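Workshop > Reviews > Hand Tools and Grippers > Sotbridge Hand-Held Gripper Kit

Review of the Sotbridge Hand-Held Gripper Kit, Second Version

The Sotbridge kit was assembled for the Zinine shared workshop in November by Larysa Nechyporuk and reviewed by Zulema Aravena. The workshop required a hand-held gripper with which members could rehearse grasps before committing the same fingers to a powered arm. The price paid was $322, including one spare set of finger pads.

Assembly took one evening. The mounting plates arrived clean and the screw holes lined up without filing. The printed instructions are adequate for the plates and poor for the linkage - two of the drawings show the left side where the right is meant. Members who had previously built the Haque kit found the linkage familiar. Those who had not should allow more time and test the travel of both fingers by hand before the final tightening.

The reviewer's principal interest was the ribbed pads. A smooth, rounded object of low height is a difficult test for any two-finger gripper, and a computer mouse on a desk was chosen for this purpose. 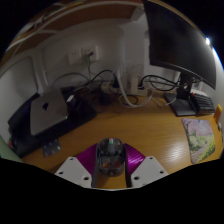
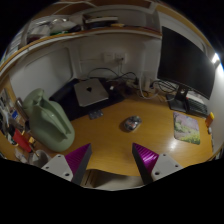
Is the kit suitable for a person who has not built a gripper before?

It is suitable if an experienced member is available for the linkage stage. The remaining steps call for a screwdriver, a flat surface and ordinary patience.

In 100 trial grasps on household objects, the pads slipped 12 times, chiefly on curved plastic held near its narrow end. A slower approach reduced the problem. The pads cleaned easily with a damp cloth and showed no tearing at the end of the trials.

Two faults should be recorded. The grip is sized for a large hand, and several members reported a sore thumb after a long session. The kit also ships without thread-locking compound, and one plate screw worked itself free during the trials. The replacement screw supplied by Parkeo fit correctly.

The workshop has retained the kit and will order a second set of pads. It is recommended for shared benches where one person can take charge of the build - it is less readily recommended for a first project undertaken alone. A revised instruction sheet would remove most of the reviewer's reservations.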